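Two-armed robot learns when to leave the second arm out of it

CILTLOW – Researchers at the Plondamell robotics lab have released a training method that teaches a two-armed robot to decide, before it moves, whether a job needs both arms. In trials at the lab's Ciltlow workshop, a robot trained this way kept its spare arm out of the way in 75 of 100 tidying tasks that one arm could handle. The same robot trained the usual way managed it in eight.

The rest of the time, the second arm joined in. It hovered, it reached for things already being held and on several occasions it took hold of its colleague.

The method, called Grornora, deals with a habit that robots pick up from people. Most two-armed robots learn by copying demonstrations in which an operator steers both arms at once. Operators fidget. They drift one hand toward the action while the other does the work, and the robot, a diligent student, concludes that drifting is part of the job.

Grornora goes back through the recorded demonstrations and scores each arm's movements according to whether the task would have gone differently without them. Movements that made no difference are marked as waiting, and the robot is trained to treat waiting as a proper thing to do. No new demonstrations are needed, which came as a relief to the people who had already recorded 1,000 of them.

The tasks were kept deliberately dull: small household items on a wooden table, a holder to sort things into, a tub with a lid. Some could be done by either arm. Others, such as steadying a container while opening it, needed two, and a robot that had learned only to sit still would have failed those in full view of everyone.

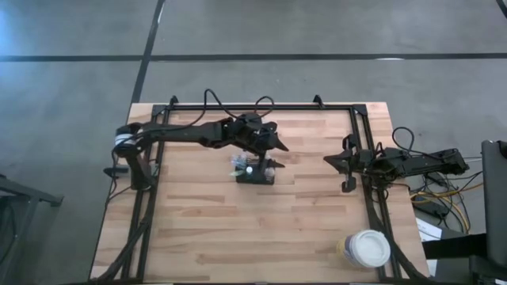
What the trials showed

The lab had expected a trade-off, with a calmer robot turning out to be a less helpful one. On tasks that called for both arms, Grornora finished as many as the standard method did. On one-armed tasks it also finished sooner, having spent less time negotiating with itself.

Its failures were mostly failures of timing. The waiting arm sometimes recognized that it was needed a moment after it was needed – a problem the team says it is familiar with from group projects. Items near the edge of the table also caused trouble, and the results there are reported separately in the paper.

Availability

The paper, the training code and the full set of demonstrations will be free to download from the Plondamell website in October. The release includes the failed runs, labelled as such.

Murthy, the equipment maker that supplied the lab's worktables, had no role in the design of the study or the reporting of its results.

Media wishing to see the robot at work may book a visit to the Ciltlow workshop through the Plondamell communications office. Visits run on Saturday mornings and closed-toe shoes are required.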